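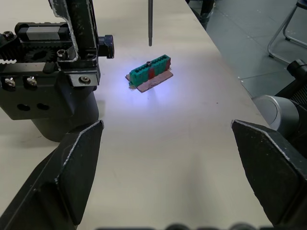
*Attachment 1, ticket 1761: wrist view, connector board on the table, gripper open, rod tip over the connector.*

**Ticket:** 1761
**Site:** Kason demonstration room, Fatville
**Opened by:** Marites Padilla, Visitor Programs
**Assigned to:** Rhea Dela Peña, Cell Support
**Priority:** 2
**Status:** Resolved, pending review

**Reported issue**

During the rehearsal for the Tagle delegation visit, the screw-fastening demonstration stopped before the tool made contact with the screw. The operator screen showed "target offset out of range." The cycle was restarted from the home position and stopped again at the same step. Visitor Programs requests that the demonstration be available for the full open day.

**Log**

**Thursday, October 22, 2026, 9:22** Ticket accepted. Cell placed in manual mode. Demonstration schedule on hold.

**9:40** Attachment 1 reviewed. The rod tip is a short distance above the connector and to the left of the screw head in this view. The board is tilted slightly. The work light is bright on the tabletop near the board. Gripper fingers show scuffing along the edges; recorded for the maintenance file, no action under this ticket.

**10:05** Stored board position compared with the value saved after the last visit. The values do not match. The position was saved again by a user on the shared demonstration login. Previous value restored.

**10:20** Test cycle run at reduced speed. Tool reached the screw. No message displayed.

**10:45** Light level lowered one step and the vision check repeated. Result accepted. Five cycles run at demonstration speed, all completed.

**11:10** M. Padilla attended a full run with the spoken commentary and confirmed that the timing is suitable for the delegation.

**Cause**

Incorrect stored position for the board. The light level was not shown to be a cause. The lower setting will remain in place through the open day.

**Follow-up**

- Shared login to be limited to start, stop and home. Request sent to Trunent, which manages the accounts.
- Board position to be checked before each visitor session.
- Finger wear to be reviewed at the November service.

Ticket to remain open until the Tagle visit has taken place. Please add any further stops to this record and do not open a new ticket.

R. Dela Peña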